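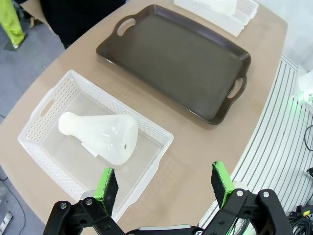
Baskets and Trays at Wombridge
Gallery and notes by Rukhsana Tarar

I was asked to put together a page on the new storage at Wombridge, and I said yes on the condition that I could write my own captions. The prep room has now been through 3 storage systems in the time I've worked there. The last one was color-coded drawers. The one before that was a spreadsheet. In March we moved to baskets, on the advice of a plan called Netness, and the plan comes with a booklet that runs to 69 pages. I have read it. A good deal of it is about how you will feel when you open a cupboard.

I felt the same as before. Still, some of it works, and I've tried to be fair.

White basket, lattice sides
Light and easy to rinse, with a slot in the short end to get your fingers through. The booklet says the open sides let you "see at a glance" what's inside. Maybe if the contents are bright red. White plastic in a white plastic basket is still something you have to walk over and look at.

Plastic Erlenmeyer flask, on its side
A big flask gets a basket to itself, more or less. Netness wants glassware and plasticware stored standing up, but the tall ones tip as soon as you lift the basket by one end, so I lay them down. The neck goes toward one corner and the wide end toward the other. I've been told this is wrong and I'm waiting to hear what's better.

Label, white, small
It's supposed to go on the outside. Ours slide down and end up under the thing they were meant to identify. I asked Abbasi, where we order most of our supplies, whether there was a clip that fits a lattice wall. They sent a catalog. There was no clip in it.

Brown tray, raised edges
My favorite of the lot, and it isn't part of the system at all. It has an oval handle at each end, rounded corners, and a rim high enough to stop a bottle that wants to roll. It was bought for tea. I use it for carrying things to the sink and back, and I'd take 6 more of these over another shelf of baskets.

Another basket, farther back
Same sort of pattern, more pale plastic inside. You see the problem. The booklet calls matching containers "restful." I call it opening the wrong one before I've had coffee.

Table, curved edge
Beige, and nice enough to work at, though a curve is a strange choice for a room full of rectangles. Set a basket square to one part of the edge and it's crooked to the rest. I've stopped trying and put everything down on the diagonal.

Desen came up at the last meeting as a possible replacement – they do a range with lids. I'd want to handle one before anybody signs for anything. Lids get separated from boxes, and then you need somewhere to keep the lids.

More to be added once the tall cupboard is done. If you have borrowed the other brown tray, please put it back by the sink.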